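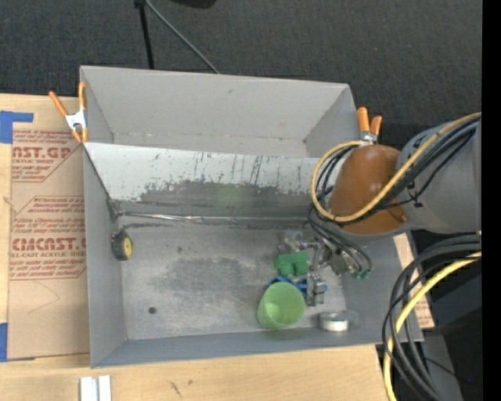 *Gray bin on a wooden tabletop. The sloping panel shows wear on its lower part.*

## 4. Setting up your Gakero worm composter

You've got the stand together, so now comes the fun part: making a home for the worms! Set aside an afternoon for this section. Most of it is soaking and waiting.

**You will need**

- the Gakero lower bin, tray and lid
- one coir block (in the paper sleeve)
- a bucket and a kitchen thermometer
- shredded newspaper or plain cardboard, no glossy pages

**Steps**

1. Rinse the lower bin and tray with plain water. Skip the dish soap.
2. Put the coir block in the bucket and pour in 5 quarts of lukewarm water. Leave it for 20 minutes, then break it up with your hands (kids love this bit).
3. Squeeze a fistful. A drop or two should come out between your fingers. If it streams, mix in dry newspaper and squeeze again.
4. Spread the bedding across the tray right up to the corners, and keep it fluffy. Don't press it down.
5. Check the temperature in the middle of the bedding. Wait until it is below 84 °F before going on.
6. Tip the worms onto the top in one heap and leave the lid off under a bright light. They'll dig themselves in, and it's a great thing to watch.
7. Cover with a damp sheet of newspaper and close the lid.

> **Caution:** Keep the bin out of direct sun and away from heaters. A closed bin warms up far faster than the room does.

> **Note:** Scratches and scuffs on an older bin are fine to live with. Cracks in the floor will leak, so move the worms to a sound bin before you feed them again.

**First feeding**

Wait two days, then bury a small handful of chopped scraps in one corner. Melon rind and coffee grounds are big favorites. Hold off on citrus and onions, and leave out meat altogether. Use a different corner next time, and feed again only when the last lot is mostly gone.

If worms gather under the lid, the bedding is usually too wet. See Section 6, "Drying out a soggy tray."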